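Ticket 2146 - Certificate of origin rejected at import, Trollgate filing module
Status: Resolved
Opened by: Esquivel import desk
Assigned to: Jarnari support, second line
Priority: High

Problem as reported

Entries for goods coming from Mexico are being kicked back with "preference claim not supported". The duty is then worked out at the general rate. It started on the morning after the September rate table update. Before that the same suppliers and the same certificates went through. We have 195 lines on hold across four shipments, mostly toys and small furniture, plus one of kitchen goods. The broker has told us storage charges start tomorrow at noon.

What we tried before opening the ticket: logged out and in, cleared the browser cache, re-uploaded two of the certificates, re-keyed one entry by hand. The hand-keyed entry failed the same way.

First response, 9:40 a.m.

Please send the export of the held lines and one certificate as a PDF. Please also confirm whether the blanket period on the certificates has run out. An expired blanket period gives this same message.

Customer update, 10:15 a.m.

Export and certificate attached. The blanket period is good through the end of the year on all of them.

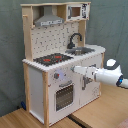 Hinix, the broker on the account, added a note at 10:50: we are seeing it on our side as well, but only where the tariff number was changed from eight digits to ten by the update. Lines that already had ten digits are fine. Could the certificate still be carrying the old number? If so we can't amend it ourselves, the producer has to.

Support, 11:20 a.m.

Checked this against the export. Of the 195 held lines, 181 had an eight-digit number before the update and have ten now. The certificates list the item at six digits, and six is enough for the claim. The producer does not need to amend anything. Please don't ask them to reissue yet.

The module should be comparing the first six digits only. Since the update it compares the full string, so a six-digit entry on the certificate never matches a ten-digit entry on the line. Ten-digit lines that were already in the system pass on a stored match from before, and that explains what Hinix is seeing.

The other 14 lines are a separate matter. They have no origin criterion filled in. That field was optional in the old screen and is required now.

Workaround, sent 11:35 a.m.

1. Open Settings, then Preference Rules, then Mexico.
2. Change "Match length" from Full to 6.
3. Save, then close the entry screen completely. It keeps the old setting while it is open.
4. Select the held lines and choose Revalidate. Do no more than 50 at a time - larger batches time out and give no error.
5. For the 14 lines, fill in the origin criterion from the certificate, then revalidate those too.

Customer update, 12:30 p.m.

Step 2 is grayed out for our user. We only have the filer role.

Support, 12:40 p.m.

Changed it from here at account level. Please carry on from step 3.

Customer update, 2:05 p.m.

All 181 went through. Duty shows as zero on the ones we spot checked. Of the 14, we have done 12, and two are waiting on the supplier because the criterion box on the certificate is blank. We will file those two at the general rate and claim the refund later.

Support, 2:20 p.m.

That is fine. Keep the certificate with the entry record when it comes in. The match length default will be put back to 6 for all accounts in the next Trollgate patch. The batch time-out has been logged as its own ticket and linked to this one.

Closed 4:10 p.m.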